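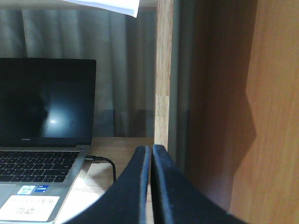
Wodarura Bench Logs
Data card and README, release 2

Summary

Wodarura is a set of session logs from a simulator used to train shipboard and plant technicians in pump and valve maintenance. Each log covers one trainee working through one fault scenario in the desktop trainer. The set holds 3,016 sessions from 437 trainees. It is meant for work on skill assessment: predicting whether a trainee will find the fault, estimating time to isolation, and comparing scoring rules against instructor grades.

The trainer software itself is not part of the release. Scenario files are included in read-only form so that component names in the logs can be resolved.

Contents

sessions/ — one JSON Lines file per session, named by session key
scenarios/ — fault definitions, component tables and reference procedures
grades/ — instructor grades, one row per graded session
splits/ — train, validation and test lists, split by trainee
tools/ — the loader, the replay script and the checksum script

Sites

Sessions were logged at two sites, Brirkness and Corna. Brirkness ran the full scenario list. Corna ran only the cooling water and fuel transfer scenarios, and its trainees had on average less time on real equipment before the course. The site field is kept in every record. Models trained on one site and tested on the other lose accuracy, and results should be reported per site as well as pooled.

Record format

Every line in a session file is one event. Fields:

t — seconds from scenario start, floating point
actor — trainee, instructor or system
verb — inspect, open, close, measure, replace, consult, call, end
target — component ID as given in the scenario table
value — reading or position after the event, null where none applies
step — matching step in the reference procedure, or -1

The step field is filled by the Hegarty matcher, a rule-based aligner included in tools/. It assigns -1 to any action that has no counterpart in the reference procedure. A value of -1 does not mean the action was wrong. Several scenarios can be solved by a route the reference procedure does not list, and instructors gave full marks for those.

Events with actor set to instructor are hints or interruptions. Filter them out before computing action counts, but keep them when modeling time, as the clock was not stopped during a hint.

Grades

Instructors graded 579 sessions on a scale from 0 to 4 in each of fault finding, procedure and safety. The graded sessions were not drawn at random. Instructors tended to grade first attempts and failed attempts, so the grade distribution is lower than it would be for the whole set. No reweighting has been applied.
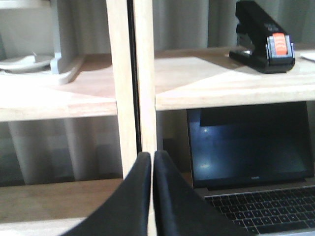 Per the Corna reviewer notes, the safety grade should not be used as a training target at all, on the grounds that instructors there marked it down for missing lockout steps that the desktop trainer gives no way to perform. We have left the column in. The objection applies to the fuel transfer scenarios; in the cooling water scenarios lockout is available through the close verb followed by a tag event on the same target, logged as consult.

Known problems

Clock drift. In release 1 the timestamps of long sessions ran slow. Release 2 rescales them using the system heartbeat. Sessions with too few heartbeats were dropped.

Duplicate opens. Double-clicking a valve produced two open events with the same value. The loader merges them by default. Pass merge=False to get the raw sequence.

Renamed components. The strainer IDs changed partway through logging at Brirkness. The alias table in scenarios/ maps old to new. The replay script applies it; the loader does not.

Missing ends. A session with no end event was closed by the trainee or lost to a crash. The two cases cannot be told apart from the log.

Loading

Install the requirements listed in tools/, run the checksum script once, then:

from wodarura import load_split
train = load_split("train", site="all")

The call returns an iterator over sessions. Each session has .events, .scenario and .grade, the last being None where no grade was given.

Privacy

Trainee keys are random and were generated at export. Free-text notes were removed. Course dates were replaced with an offset from the first session of the same trainee, so order within a trainee is kept and calendar time is not.

Intended use

Research on assessment methods and on the design of maintenance trainers. The set should not be used to certify or rank individual technicians. Performance in the desktop trainer was not checked against performance on real equipment.

Changes

Release 2 — timestamps rescaled, Corna sessions added, splits redrawn by trainee. Scores on the release 1 splits are not comparable.
Release 1 — Brirkness sessions only.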